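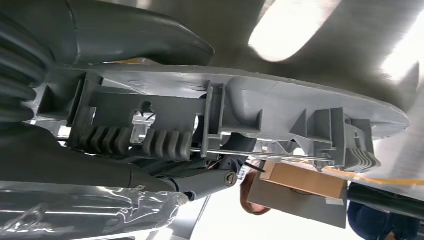
Gray hand and forearm link, from underneath. Box and cables behind it.

Can any of these do real chores yet?
Forum: Home & Small Shop Automation > General

bentfender
Starting a new thread so the vacuum thread can go back to being about vacuums. I run a small parts counter and packing room in Midthorpe. We ship 200 boxes on a normal day. Every few months somebody tells me a robot will be doing that by next year, and also folding my shirts at home. Photo up top is the kind of hand people mean. I want to hear from people who have stood next to one while it worked, or tried to. What can it do today, in a house or a shop, that I would pay for?

lowgear_patty
Depends what you call a chore. Moving a closed carton from one place to another, yes, and that has been true for a long time. Opening a carton, finding the thing inside under the paper, and putting it on the right shelf, I have seen it done slowly with somebody standing there.

At home the answer is vacuum, mop, mow. That's my whole list.

rsala
I'm Renzo Sala, I did integration work for small shops for a while, mostly packing and machine tending. Patty is right about cartons, but I'd split it differently. Ask three things about the job. Is the object always the same? Does it always show up in the same place? What happens if it gets dropped? If the answers are yes, yes, and nothing much, you can automate it now, and you probably don't need a hand with fingers. A suction cup will do. If any of those answers is no, the price goes up fast.

Kitchens fail all three.

bentfender
My answers are no, sort of, and it depends. We pack brackets, hoses, gaskets, filters, and the odd windshield wiper. Hoses are the worst. They come coiled and they spring open.

tallowcreek
Hoses are hard for a new hire too, to be fair.

I don't agree with Renzo about the fingers. The whole reason people want a hand is that they have a room full of things made for hands. Tape guns, drawer pulls, box flaps. You can buy a suction cup for every one of those and end up with a cart full of tools and a changer that jams. One decent hand would be cheaper in the long run.

rsala
One decent hand, sure. Price one, then price the spare. Look at what's in the photo. Ribbed joints in sets, a thin rod running along under them, struts and brackets everywhere. That is a lot of parts in a small space. I'm not saying it's bad work. I'm saying when a suction cup wears out I change it between trucks and I keep a bag of them in a drawer.

tallowcreek
You're comparing a wear part to the whole tool. I wouldn't judge a car by the price of a wiper blade.

rsala
I would judge it by how often it was in the shop.

hobbs_laundry
I can speak to laundry. We run a wash and fold, two locations. Last November we had a trial unit in for towels, sold under the name Flodumex. It folded towels. It folded them fine if you fed it one at a time with the corner sticking out. So I had a person standing there pulling towels out of a bin and finding the corner. That is most of the work of folding a towel. I timed it over a whole shift and we got 283 towels out of it. My slowest folder beats that before lunch.

Fitted sheets it would not take at all. Shirts were supposed to be coming in an update.

lowgear_patty
Did they say what the update would cost?

hobbs_laundry
It was going to be included. We sent the unit back before it came.

marlin_dad
Different view from the home side. My mother is 81 and can't bend down. She doesn't need 283 towels folded. She needs something picked up off the floor maybe five times a day. If a machine takes four minutes to pick up a sock, that's fine, she has four minutes. Everybody here is grading on speed because you all run shops. For a lot of people slow is OK as long as it gets there and doesn't knock the lamp over.

tallowcreek
Good point and I think that's where it lands first.

rsala
I'll give you slow. The lamp is the problem though. In a shop I can put up a fence and paint a line on the floor. I can't fence off your mother's living room. The machine has to be safe around a person who may be unsteady and may not see it coming, and it has to be safe every time, and then it has to pick up the sock. I would not put anything I've worked on in that room.

marlin_dad
She has a grabber stick now. It works except when she drops the grabber stick.

bentfender
Back to the shop for a second. Has anybody used one for putting stock away? Packing I can live with. Putting away is the job people quit over here.

kd_shelving
We looked at it. Auto parts too, a bit bigger than you from the sound of it. The quote we got was from an outfit called Parnik. Arm on a rail, camera over the bins. They wanted us to move everything into matching totes first, with a label on the same corner of each one. We had 200 bin locations in the area they wanted to start with. We did the totes and the labels as a first step, took us two weekends.

Then the putaway got so much easier for the crew that we never bought the arm.

lowgear_patty
I have heard that same story from a bakery and a print shop.

kd_shelving
I'd still do it if the price came down. The totes are ready for it.

tallowcreek
So the machine could have done the job, and you decided you didn't need it. That's a different thing from it not working.

kd_shelving
I don't know if it could have. The demo was six totes on a table. We never got to see it on our shelves. I asked for a week on our floor with our stock and they said they could do a day, with their totes.

rsala
Bentfender, this is the one piece of advice I'd give you. Ask for your parts, your boxes, your lighting, and their people not touching anything. Bring the hoses. If they say the hoses are for phase two, you know where you stand. And watch how long it takes somebody to get it going again after it stops. All of them stop. I care more about that number than the cycle time.

Also look up. Shiny ceiling or shiny walls and a couple of bright lights can make a mess of what a camera gets. Same with anything wrapped in clear plastic. A lot of parts come bagged.

bentfender
Half of ours are bagged. Gaskets all are.

gluepot
Bagged parts are where our cell gave up. We do hobby kits. The camera would pick a spot on the bag, the arm would go down, and it would come up with a corner of plastic and the part would swing around and hit the side of the bin. We ended up switching the small parts to little cardboard trays. More expensive than bags but the cell will run on them. I'd say it handles six kinds of part well. We sell a lot more kinds than that. The rest go by hand and I don't see that changing soon.

tallowcreek
Was that with suction or a gripper?

gluepot
Suction first, then a two finger gripper. The gripper was better on the bags and worse on everything else. Didn't try a full hand. Couldn't get anybody to rent us one.

tallowcreek
That's kind of my point. Everyone on here says hands don't work and no one on here has run one.

gluepot
I didn't say they don't work. I said I couldn't rent one.

hobbs_laundry
I'd try one on towels if somebody brought it to me and took it away again after.

lowgear_patty
Can we talk about cables for a minute. Every robot I have been around has a bundle of cable and hose on it, and sooner or later that is what breaks. There's a black one by the joint in the photo and an orange one off toward the edge. In a packing room you have box flaps and tape and strapping going by all day. What do people do about it?

rsala
Sleeve what you can, leave slack where it turns, check it on a schedule. Most of my call-outs were a cable or a loose connector. Very few were the arm itself.

gluepot
Same. Ours has a sleeve held on with hook and loop. I replace a sensor cable a couple of times a year.

marlin_dad
And this is the thing that's supposed to live in a house with a cat.

bentfender
OK. What I'm taking from this: do the totes and the labels whether or not I ever buy anything. Get somebody to tape my boxes by machine, which I didn't ask about but I looked at prices while reading this and it's less than I thought. Keep people on the hoses and the bagged stuff. Ask again in a couple of years about a hand.

rsala
Case sealer is a good buy. Get the one that adjusts to random box sizes if you run more than a few sizes. Costs more, but you'll use it.

tallowcreek
I'd make it one year. We can argue about it then.

kd_shelving
On the labels, do the short side of the tote. We did the long side and had to redo a whole row when we turned the racks.

bentfender
Short side, got it. Has anyone used the Cocco totes? There's a pallet of them for sale near me, used, no lids.

kd_shelving
We have some. The handles crack if you overfill them. Fine for gaskets, I wouldn't put brackets in them.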